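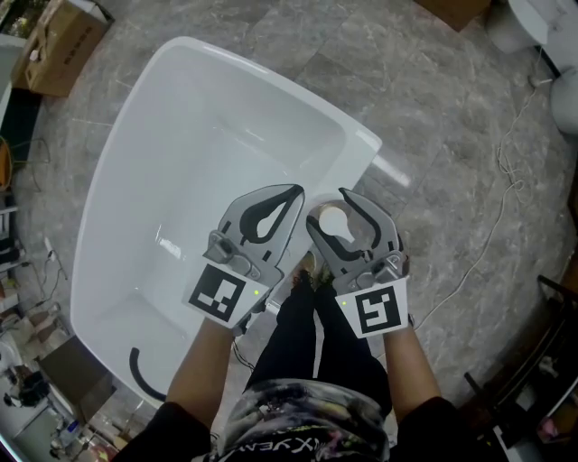 3.2 Bathtub task

Figure 4. Tub task, operator view. Both hand-held grippers at the rim, one marker tag under each set of jaws.

The tub was the second of the two large fixtures used in the Muterlow project, after the sink bench. It is a white freestanding unit, set on the tiled part of the workshop floor and turned on a diagonal so that a student could get at the near corner without climbing over the hose. All runs were done with the hand-held pair (Figure 4). No arm was used at this stage – the arm runs are in Section 5.

Task as given to students: start with both grippers over the near corner, bring the right one to the overflow hole, hold, then move along the rim with the left and come back. One pass of this is an episode. Grippers stay in the operator's hands the whole time. Jaws may be open or closed at the start, we did not fix this, and in hindsight should have.

We chose the rim for two reasons. It is rounded and smooth, so there is no flat edge to square the fingers against, and most first-year students had only practised on boxes. Also it is white and shiny. The Camier tracking code had behaved well on the sink bench and we wanted a harder surface behind the tags. Glare along the rim was left as it was, no matte spray, no diffusers.

Sixteen students took part, in pairs, one operating and one keeping the log. Sessions ran Thursday afternoons through October. The target was 800 episodes. We got 600 usable ones after the checks in 3.3. Most of the loss was from tags turned too far from the camera when the wrist rolled over the rim, the rest was operators stopping partway or log entries that could not be matched to a recording.

Posture mattered more than expected. Working over the tub, the operator looks down past their own arms and legs, so forearms, trousers and shoes are in a lot of the recordings. The Nigatu segmentation step was trained on bench work and sometimes took a dark sleeve for part of the gripper. Masking by distance from the tag fixed most cases. We did not ask students to change clothes and would not do so in a repeat study, the point of a hand-held device is that people can just pick it up.

Clutter was treated the same way. Boxes, cables and the tool shelves stayed where they were between sessions or got moved by other classes, and we kept no record of wich. The hose and cable at the tub were not part of the task. Operators were told to work around them. A few episodes have a finger pad touching the hose, these are flagged in the Plakon log but kept in.

Scoring was done by Herman Menon and one second-year student, independantly, from the recordings only. An episode passed if the right gripper reached the overflow hole and the left returned to the start corner. Speed was not scored. Disagreements were watched again together – no third rater.

3.3 Data checks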